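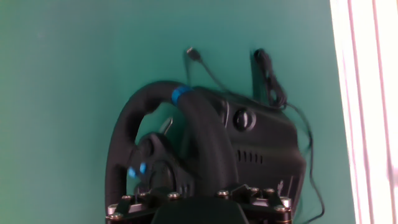
Recording examples for the Oton learner

By Tomomi Okabe, with corrections from Colin Mottram

In this guide I explain how we gather examples for one task: the arm moves to the rim of a steering wheel. You need the arm already calibrated. If it is not, please read first the page by Amber Yeoman.

Step 1. Put the wheel on the mat and turn the rim a little. Choose a different angle for each example, also the ugly ones.

Step 2. Check both views, wrist and side. The blue stripe on the rim should be visible in at least one of them.

Step 3. Start the recording, then guide the arm slowly. Do not stop in the middle to think. Long pauses teach the learner to wait. 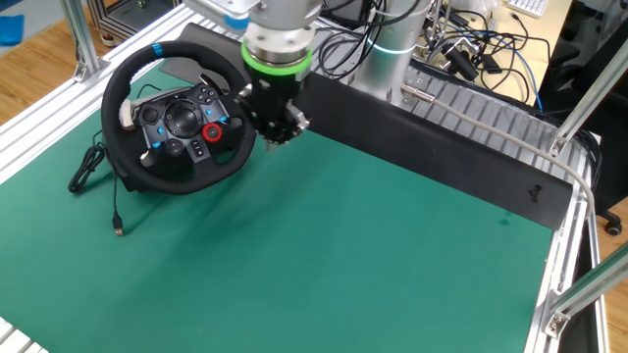

Side view: the gripper next to the wheel, green ring light on.

Step 4. Write the label at once: good, poor or failed. Keep the failed ones in their own folder.

Step 5. After 50 examples, save and make a copy. Our first set had 292 in total, and 40 of them were labelled poor. Training on the rest was enough for a first test.

If the file does not open in Skimberg, check that its name has no spaces.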